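Skip to content
Search talks, slides, people
Search
We use cookies to remember your settings. Accept all / Manage

Speaker notes: What we learned running a small trial out of a small clinic
Mervyn Rowbotham, Grilevthorpe

Opening (two minutes, don't rush it)

Hi everybody, thanks for staying past the coffee. I'm Mervyn, I coordinate studies at the Grilevthorpe clinic, and I'm going to talk about getting people into a trial and then keeping them there. I won't be talking about whether the drug worked. Civora is still blinded, I don't know, and please don't corner me at lunch to ask (somebody always does!).

Quick background for anyone who came in from the device session. Civora is a placebo-controlled study of a once-daily tablet for gout flares. Our target at Grilevthorpe was 127 people. We got to 97 before enrollment closed in February. So yes, we missed. I'd still call it a decent year, and I want to go through where the other 30 went.

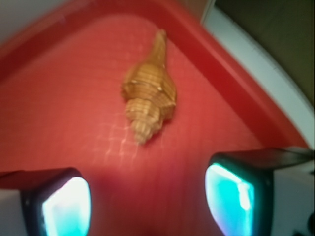 Part one: the phone calls

We mailed 1000 letters to patients on the clinic list. Lovely letters, approved wording, nice logo. 200 people called us back, and I was thrilled, I went and bought doughnuts.

Then the calls started. Our screening script ran six pages. You'd get someone on the line who had taken ten minutes out of a shift, and we'd be asking about surgeries from their childhood before we got to the one question that rules out half of everybody, which is kidney function. Sem Kramer, who was on the phones with me, moved that question to the top and our calls got a whole lot shorter. The people we had to turn away were nicer about it too.

(Pause here. Ask who in the room has read their own screening script out loud. Wait for hands.)

Part two: the consent visit

Our consent form was long and I can't do much about that. What we could change was the day. We used to do consent, blood draw and the first questionnaire all in one morning, and folks were wiped out by the end of it. We split it in two. I worried we'd lose people between visits, and we did lose a few, but the ones who came back had read the thing at the kitchen table with a spouse or a daughter, and they showed up with real questions. Good ones! One man wanted to know who gets his leftover blood. I had to go look it up.

If your sponsor pushes back on a second visit, talk money early. Ours did push back. We ended up paying for parking out of the site budget until the amendment came through, and I wouldn't recommend that to anyone.

Part three: the diary

Okay, the flare diary. Participants were supposed to log pain twice a day in an app called Fukon. I have feelings about Fukon. It's fine on a new phone. A lot of our people do not have a new phone, and their thumbs hurt, because they have gout.

We asked for a paper backup and got it after a long back-and-forth with data management. Typing those pages in took up most of my afternoons for a while. But the blank days dropped off, and I'd much rather have a sore neck than a hole in the diary data.

One thing I'd do differently: teach the app at the second visit, with the person holding their own phone. We showed it on a clinic tablet first and the buttons weren't even in the same place.
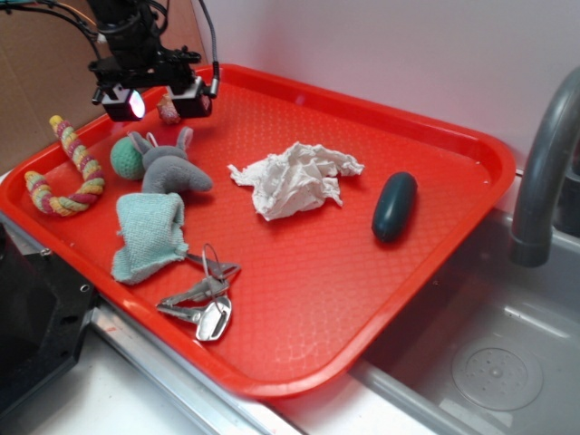

Rope toy and other bits on a red-orange tray.

Part four: getting to the door

Our other headache was the bus. The clinic sits out past Mercado, the shopping center, and the stop is on the far side of the parking lot. If your big toe is on fire, that's a long walk. We'd been booking visits at 8 a.m. so people could do fasting labs and get breakfast, and the first bus gets in at 8:10. I am embarrassed by how long it took me to look at a timetable.

We moved the first slot to 8:45 and put a chair by the entrance. Missed visits went down after that. I can't prove it was the chair.

Questions I usually get

Did you pay participants? Yes, travel and a modest amount per visit, same for everyone, approved by the ethics board.

Would you use letters again? I would, with a phone number in much bigger type.

Can I have the short script? Sure, find me or Sem afterward and we'll email it to you. Take out the gout parts first.

(If there's time left, tell the doughnut story. If not, thank the nurses and sit down.)

Related talks
Writing a screening script people can sit through
Paper diaries and data entry: a site view
What to ask before you sign a site budget
Blinding basics for new coordinators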